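Fiona Chisholm
Spent the afternoon sorting out the bench at the Skiltgate unit. Short thread, mostly for the others who share it.

The tool-holder panel is up on the ribbed wall at last. It's the grey one Weerasinghe drew for us. Slots, pockets and a couple of square cups, all on one flat board.

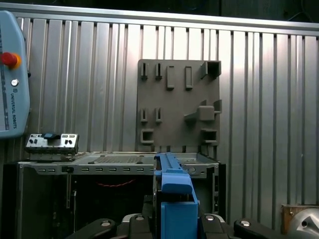 Last edited in February, 16:40

I want the narrow slots kept for flat things: rules, feeler gauges, the thin spanners. Please don't push screwdrivers down them. The square cups are for bits and hex keys.

The box-shaped holder at the top right corner is for the calipers. They go back there at the end of a job and nowhere else. The last pair cost us almost 100 quid and spent a month in someone's coat.

Weerasinghe has offered to print a second panel in the same grey. I said yes, but after we've used this one for a few weeks and know which pockets are the wrong size. My guess is the cups are too small.

The vented metal chassis under the panel is staying where it is. The top edge makes a shallow tray and I know it's tempting. Please don't keep washers in it. There are vents in the top and washers go through vents.

Next, the slotted work surface. I vacuumed the channels first, then went along each one with a stiff nylon brush, then a cloth with a bit of degreaser. Took longer than the panel did.

Swarf gets into the ends of the channels by the edge rail. A wooden skewer is good for that. A screwdriver scratches.

It has scuffs and they're not coming out. I tried a bit of 400 grit on an offcut and it only made a dull patch, so I've left the real one alone. Bostoretti sell a polish for this sort of metal. If anyone in Cundport has a tin I could try, let me know.
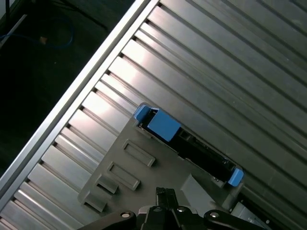

Slotted top with the grey fixture plate on it.

If you move the plate, nip the bolts up evenly and check it again after five minutes. I had one creep on me last month.

Still to do: the floor on the far side of the rail, labels for the panel, and more T-nuts. I'll order the nuts tonight, M6 unless someone objects before eight.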